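The Long Table at Dorko

By eight o'clock on a Thursday the back room of the Dorko is already noisy, and the kettle has been on twice. The games club has met here since it outgrew somebody's kitchen, and it now has 31 members, a shelf of battered boxes and a very firm view on biscuits.

The favourite this October is Vumetent, a slow, friendly trading game that takes a good 15 minutes to explain and most of the evening to play. I lost badly, twice, and enjoyed every minute — even the part where my ships were taken away!
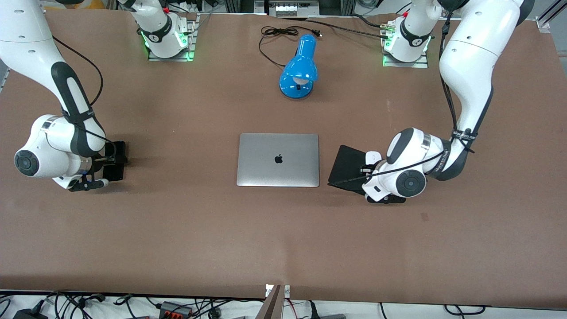 A puzzle to finish the night

Once the boards are packed up, out comes the jigsaw. It has roughly 300 pieces, all of them seemingly sky, and people drift over with their coats half on, meaning to find just one edge piece before the bus. I missed mine, of course, and had another cup of tea.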